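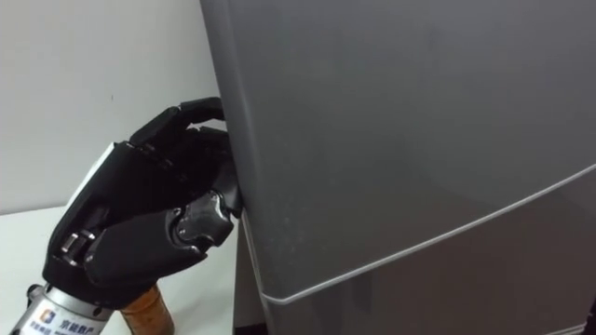
Vurkska 2 grasp planner: a month with the door module

I bought the license for one feature. Vurkska 2 claims it can plan a pull on a door that has no handle, and our gray refrigerator has beaten every planner I've pointed at it. Fingers stacked on the edge of the upper door, tips in the gap, thumb bent in lower down: the grasp is the planner's own idea, and I have to admit it's the one I'd use with my own hand.

Setup

Installing took an afternoon and most of my good mood. The hand description file wants every joint limit typed in by hand, and if you get one wrong the error message reads "invalid hand." Ariel Aquino, at the next desk, found the typo. It was a minus sign.

Perception

Better than I expected from the release notes. Plain satin gray against a plain white wall is a miserable thing to hand a depth model, and it still finds the door edge most of the time. The curved seam below the upper door gives it trouble. Sometimes it decides the lower section is a drawer and gets quite stubborn about it.

Planning

I ran 100 grasp requests on the same door. Median planning time was 354 milliseconds, and the slowest was 703, long enough to make you wonder if it's sulking. The plans are tidy and keep the wrist clear of stuff on the table, provided you've added the stuff to the collision map. It won't remind you.

Control

Force limits are per finger, which I love, and they reset to the defaults whenever you reload the scene, which I don't. Settimio Gatti wrote us a script that puts them back. Clakow, the planner we used before, remembered them fine, but it also thought every door had a knob.

Tooling

The plan viewer is lovely. You can scrub through contact points one finger at a time and waste a whole morning doing it. The log viewer looks like a different company made it, on a bad day. No search, and copying a line copies the timestamp of the line above.

Worth it? For edges and flaps, yes. If all your doors have handles, keep what you've got and buy a nicer chair. Four stars, and the fifth is waiting on that log viewer.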